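Kornasance Tabletop Set, data card

Version of Fri 9 September

Summary
Kornasance is a set of 1002 teleoperated episodes recorded on a single-arm station. It was put together to train and check policies for short pick-and-place tasks with everyday containers and small objects. All episodes were recorded at the Brakley workshop by operators using a leader arm.

Contents
Each episode folder holds the wrist video, joint positions, gripper opening, a task sentence and a success flag. The flag is set by the operator at the end of the attempt and checked later by a second person. 41 episodes are flagged as failures. They were kept on purpose, and the loader skips them unless you pass keep_failed.

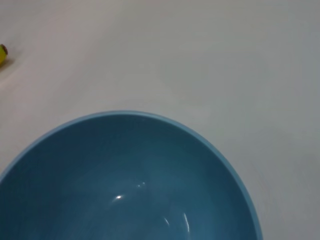
Object and container positions are changed by hand between episodes. We did not use a fixed grid, so coverage of the work area is uneven, and the far corners are thin. Task sentences come from a list of 12 templates. Spelling was corrected after recording but wording was left alone.

Splits
Train and validation are split by recording session. Do not reshuffle by episode, or near-identical layouts will end up on both sides. The validation part has 345 episodes.

Known problems
The wrist view often loses the target in the last part of an approach. Glare on shiny surfaces varies with time of day. Gripper opening was logged at a lower rate in the earliest sessions and is interpolated there; see the field grip_interp.

Loading
Install the Plendex reader, then point it at the top folder. Older Staniforth index files are still included but will be dropped in December.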